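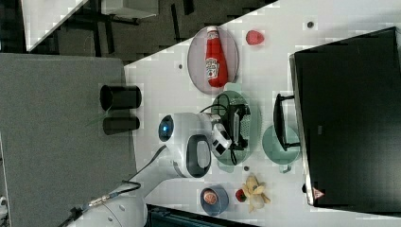 18 January 2023

Toy kitchen table, second day of sorting. Eldana Kahsay did the first pass before lunch and I took over after.

Ketchup bottle stays on the round plate, on its side. Stood up it gets knocked over, and Clem Pomare has already glued the cap once. Strawberry goes next to the plate. Banana and the small red piece stay together on the near side, by the blue bowl.

Order from Urwood came to 14 pieces and we were charged for 14, so that's settled. Still waiting on the spare spatula from Tasterow. They said three days – I'll ring again if it hasn't turned up by Friday. 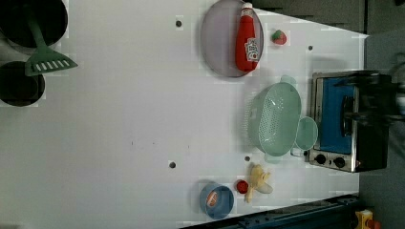
The spatula we've got can live across the two black pots for now. I'd like a hook for it on the wall but Clem wants the wall kept clear until the painting is done.

Oven knobs: Eldana finds them stiff. I tried a bit of wax on the left one, no great change. Leave the right one alone so we can compare.

Colander needs a wash before it goes back in the tub. Warm water and a soft brush only, the scourer scratched the old one.
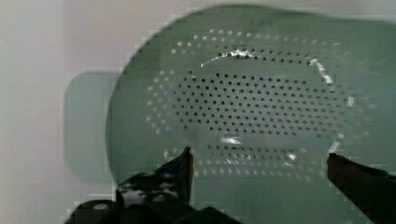 Green colander, inside of the bowl.

To do: labels for the Hailu shelf, new lid for the food tub, ask Suseo if they sell plates singly.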